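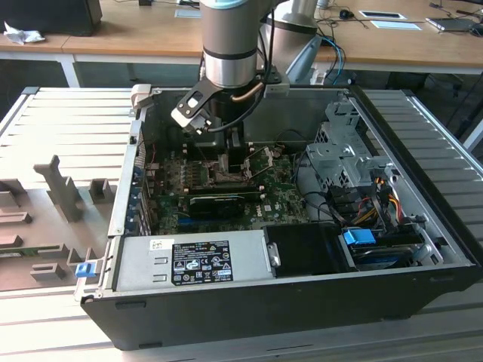 The adult computer lending program at the Erkalau Public Library began with a simple complaint from patrons who could not complete job applications on a telephone. Manee Phromma, who has directed the program since its second year, said that most borrowers have no interest in the newest equipment. What they request is a machine that starts reliably, a full keyboard and someone to call when a form will not submit. An older Dell desktop, of the kind shown with its side panel off and its green motherboard exposed, is sufficient for nearly all of that work. "People come to us with a deadline," Ms. Phromma said. "They have a housing form due, or a class that starts on Sunday evening. They are not asking us about processors."

The program currently has 447 registered borrowers in Erkalau and the surrounding townships. Loans run for 60 days and may be renewed once. Ms. Phromma described the renewal rule as the subject of long discussion within the library. A shorter period would serve more households, she said, but staff found that many borrowers needed the first weeks simply to become comfortable with typing and saving their work.

"We had a gentleman return a computer early because he thought he had broken it," she recalled. "He had turned the volume down. After that we changed the first appointment from a handover at the desk to a full hour, seated, with the borrower doing the typing."

Those appointments are now led by Trevor Tapley, a former high school business teacher. He covers passwords, e-mail attachments and printing, in that order, and he does not move on until the borrower has completed each task without help. Mr. Tapley said that attachments cause the most difficulty – many borrowers know how to write a message but have never had to find a file on a computer.

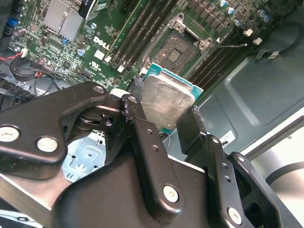

Printing remains a concern for the library. Borrowers may print up to 20 pages per visit at no charge, and Mr. Tapley said that the limit is reached quickly by anyone preparing court papers or immigration documents. "I would like to see that number go up," he said. "A person should not have to choose which pages of an application to bring home."

Asked about plans for the coming year, Ms. Phromma said that evening appointments will be added at the Sriwong Street branch in August, with sessions offered in Thai as well as English. Sunee Jaidee, who joined the branch last winter, will lead them. Home internet service is a harder question. The library lends a small number of mobile hotspots, and the waiting list for them is now around two months.

"A computer without a connection is still useful for writing," Ms. Phromma said. "For most of what our borrowers need to do, they also have to be online, and that is the part we have not solved."

Residents who wish to apply may do so in person at either branch. A library card and proof of address are required.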